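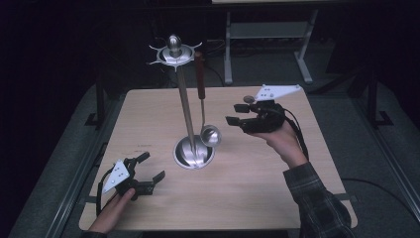
Figure 3. Utensil stand on the light wooden table, one ladle hanging from a hook.

4.2 Hanging storage

The stand was the piece people argued over most. In the Narnari households it took the place of a drawer — the ladle went back on its hook after every meal, whoever was washing up. Mertens puts this down to the top piece. The hooks curve outward and spread, so there is no fixed slot for anything and no wrong place to put it back. A ladle needs height though. The bowl has to swing free of the pole and the base, and short stands were given up within 2 weeks. Cost came up less than we expcted; 580 was the highest price anyone gave and that was for a set. Small tools were another matter. Several homes kept a screwdriver with the spoons, wooden handle, metal ferrule, long shaft, and asked about it they said the kitchen was where things came loose. Hinges mostly. Pan handles.
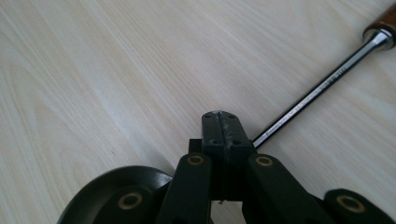 4.3 Tools that could hang but don't

Handle holes, then. Six of the wooden-handled tools in the Stevens inventory had one, an oval cut through near the rounded end. Baert expected these to end up on hooks with the ladles. They didn't. Two were hung up in April and both were back lying flat on a table by our next visit.

Our reading is that a tool like this gets put down where the job ends, and nobody walks it back. Varnished wood
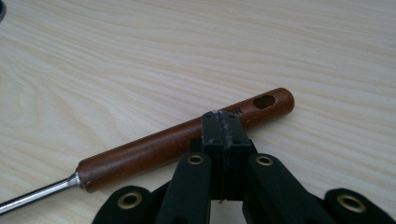
also seems to matter, people called these handles "too nice for the shed" and left them out on show. The hole goes unused either way. We did not ask wether owners had noticed it, which we should have, and the Cemine follow-up adds the question.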